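# Grey is a measurement problem

April 2018
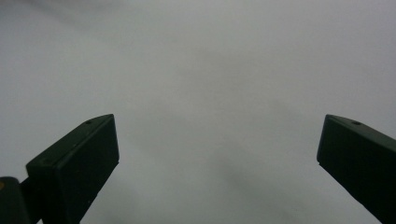 *Pale grey, slightly cool, a touch of green in it. Lighter towards the top right.*

I have spent the past few weeks trying to match a grey paint, and these are my notes. They cover a hallway wall, a tin with no label, and three attempts at a touch-up that stayed visible from the front door.

The original paint went on before I bought the flat. The previous owner, Lorraine Kingi, left a shelf of tins in the cupboard under the stairs, and one of them was clearly the hallway colour. The lid had rusted and the contents had gone to rubber. I cut a piece out of the skin and took it to the trade counter in Flallton, where they put it under the reader and mixed me a litre.

The reader gave a match. On the wall it was too warm. A dried skin from the top of a tin is a poor sample: the binder yellows in the dark, and the pigment doesn't settle evenly. I should have cut a chip from the wall itself, which is what I did the second time. A square 25 mm on a side is enough for most readers. Score it with a sharp blade, go through the paint and the face of the plasterboard paper, and peel it away flat. Take it from behind a radiator or inside a cupboard only if that area has had the same light as the rest. Mine hadn't, so I took it from beside the light switch and filled the hole afterwards.

The second tin was right in hue and wrong in sheen. Sheen matters more with grey than with anything else I have painted. A pale grey in flat matt and the same grey in a soft sheen will look like two colours from an angle and one colour from straight on. If the touch-up disappears when you stand square to it and comes back when you walk past, the tint is fine and you should leave it alone. I didn't know that, and went back to have the tint adjusted. That was the third attempt.

Cremilda Frota, who taught me most of what I know about decorating, keeps a notebook of tint recipes. Hers for a neutral pale grey has black, a little yellow oxide and a very small amount of green. The green surprised me. Black tinters often lean blue, and on a north wall a grey made only from white and black looks like a cold office. Yellow oxide pulls it back, but the two together can drift to a green of their own, so some mixers leave the green out and let it happen. She prefers to control it.

A few notes on light, as this is where I lost most of the time:

- The hallway has one window, facing north. In the morning the wall reads as silver. By late afternoon it is closer to putty.
- The old bulb was 2700 K. I changed it for a 4000 K one while testing and the mismatch nearly vanished. I then changed it back and there it was again.
- A large even surface never looks even. There is always a brighter patch somewhere and a dimmer corner somewhere else, and a sample card held in the bright patch will flatter any paint.
- Move the card, not the lamp. Check it in at least four places.

In the end I gave up on touching up and did the whole wall, corner to corner. The tin I used was a Caldeira trade matt, tinted from the chip, with no adjustment. Two coats by roller, short pile, about half a day between them. Cutting in was done with a brush and then rolled over as close to the edge as I could get, otherwise the brushed band dries with a different texture and you have the sheen problem all over again – in a neat stripe next to the ceiling.

Total spend on paint was 258, of which most was tins I didn't need. The remaining litre of the first mix has gone on the inside of the airing cupboard, where the warmth suits it.

For the record, the formula number on the final tin is 1218. I have written it on the back of the light switch plate in pencil, with the sheen level beside it. The woodwork is a separate job and will wait until August, when the windows can stay open.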